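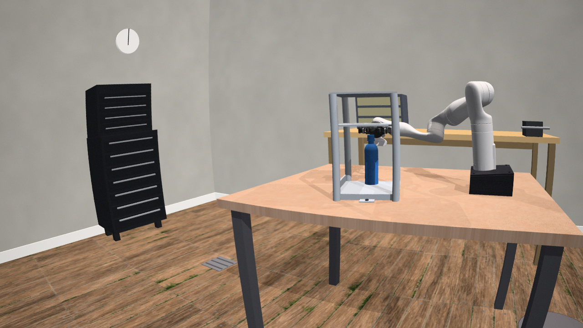 Werkstattbuch, August, 7:40 Uhr

Lesezeit: 3 Minuten

Sauerteig-Versuch fürs Labor, Ansatz Nr. wieder neu, der alte ist gekippt. Roch nach Nagellack, Oberfläche grau, weg damit. Glas ausgekocht. Neuer Ansatz aus der Reserve im Kühlschrank (die getrocknete von Samina Pirzada, im Frühjahr aufgehoben).

Ansatz: 200 g Roggenvollkorn, 200 g Wasser. Mehl ist jetzt Grasta, das Derese war alle und der Laden kriegt erst nächsten Monat was. Grasta säuft deutlich mehr, Teig stand wie Mörtel. Etwas Wasser nachgegeben, leider nicht gewogen. Dumm. Nächstes mal wiegen!

Temperatur im Gärschrank schwankt. Türdichtung unten links hängt durch, hab sie mit Klebeband fixiert, hält bis heute Abend oder auch nicht. Ersatzdichtung bei Menard angefragt, noch nichts gehört.

11:15 – Ansatz hat kaum Blasen. Nur am Rand ein paar kleine. Geruch mehlig, leicht nach Joghurt. Warten.

Derweil Brot von gestern aufgeschnitten. Krume unten dicht, oben großes Loch, also unter der Kruste abgehoben. Untergare würde ich sagen. Rukhsana Rizvi tippt auf zu viel Hitze am Anfang. Kann beides sein, der Ofen zieht die erste Viertelstunde sowieso was er will.

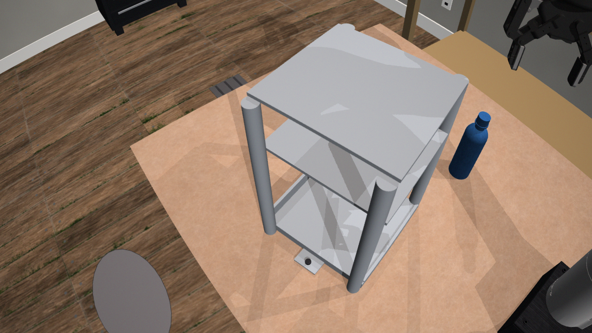
Rukhsana Rizvi meint außerdem, wir sollten den Teig mal eine Nacht kalt führen und erst danach formen, bei ihr sei das Loch damit weg gewesen. Gut, probiere ich mit der halben Menge. Andere Hälfte wie gehabt, sonst weiß man hinterher wieder nix.

Hauptteig für beide Varianten zusammen:
Weizen 1050, 700 g
Roggenvollkorn (Grasta), 200 g
Wasser 66 % auf das Mehl, ohne das aus dem Sauerteig
Sauerteig, 400 g
Salz wie immer

Salz erst nach der Ruhe rein. Letztes Mal vergessen und dann beim Falten draufgestreut, hat man geschmekt: Nester.

15:30 – jetzt lebt er. Kuppel leicht gewölbt, beim Anstechen fällt er langsam zusammen. Riecht nach Apfel. Sofort geknetet, nicht mehr gewartet. 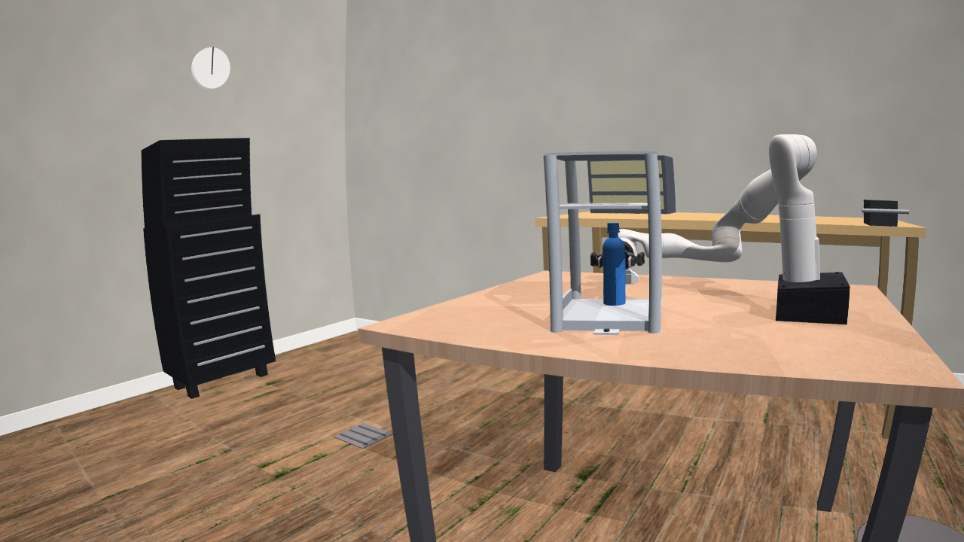 Teig nach dem Kneten klebrig, aber mit nasser Hand gut zu fassen. Fenstertest mäßig, bei dem Roggenanteil auch kein Wunder. Geteilt, eine Wanne in die Kühlung, eine in den Gärschrank. Deckel beschriftet mit K und W. Bitte NICHT umstellen.

Offene Sachen:
– Brornden-Waage driftet, nach dem Tarieren läuft sie langsam hoch. Batterie? Erst neue rein, dann schimpfen.
– Gärkörbchen ausbürsten, nicht waschen.
– Reismehl nachkaufen.
– Dichtung, siehe oben.
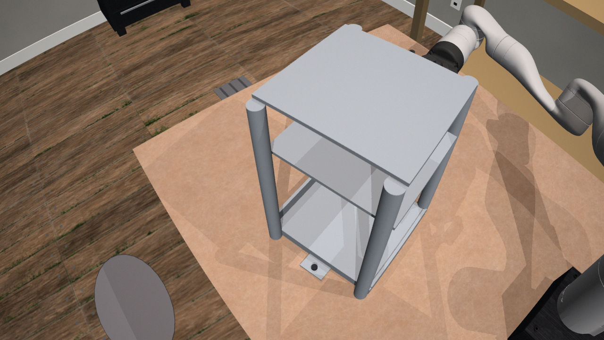 18:50 – W geformt, im Körbchen. Spannung ok, Schluss etwas schlampig. Fingerprobe kommt noch langsam zurück, ich gebe ihm eine halbe Stunde und heize schon mal auf. K bleibt bis morgen früh drin, backt Samina, Zettel liegt am Ofen. Bitte beide Brote erst kalt anschneiden und Schnittflächen nebeneinander legen, gleiche Seite nach oben.

Kommentare (3)

teigfinger: Bei Nagellackgeruch hätte ich ihn nicht weggeworfen, zweimal kräftig füttern reicht oft. Grau klingt aber nicht gut, ok.

M. aus dem Keller: Welche Stückgare bei K direkt aus der Kälte? Ich schieb immer ohne Akklimatisieren ein, geht prima.

Samina Pirzada: Zettel gefunden. Klebeband an der Tür ist schon wieder ab.

Diese Seite verwendet Cookies. Mit der weiteren Nutzung stimmen Sie dem zu. Mehr erfahren | OK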